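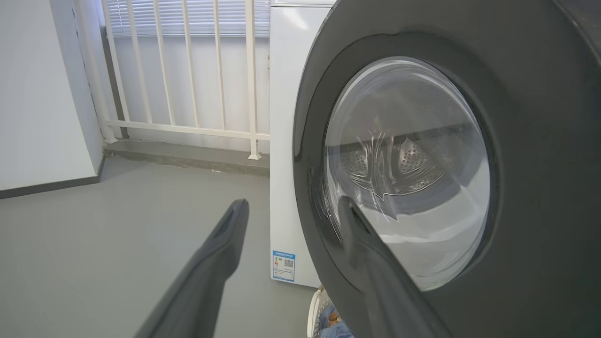
The gripper open in front of the dark washer's door.

August 10, 2024
2 min read

Second day with the Brender kit on trial from Marras. We are working on laundry first, as that is what the Pleletti people asked about. Set the fingers wide and brought the arm in close to the glass. The wrist camera gets a lot of reflection off the door, so I have dropped the exposure and will compare tomorrow.

Kurniawati did the calibration from the manual and it took her 20 minutes. The manual says seven. The software is decent – menus are clear, logs are not.

The jeans in the basket are next. I would like a softer fingertip for denim and have written to Marras for a price. The monthly fee is £153 with support, and I haven't decided.

Home by nine. Soup.

3 comments · 21 shares

premudcombe_pat: Does the fee cover spare fingers?

Maja Czerwiński: One pair, then you pay.

Olly: We had the same glare. Turning the lights down helped a bit.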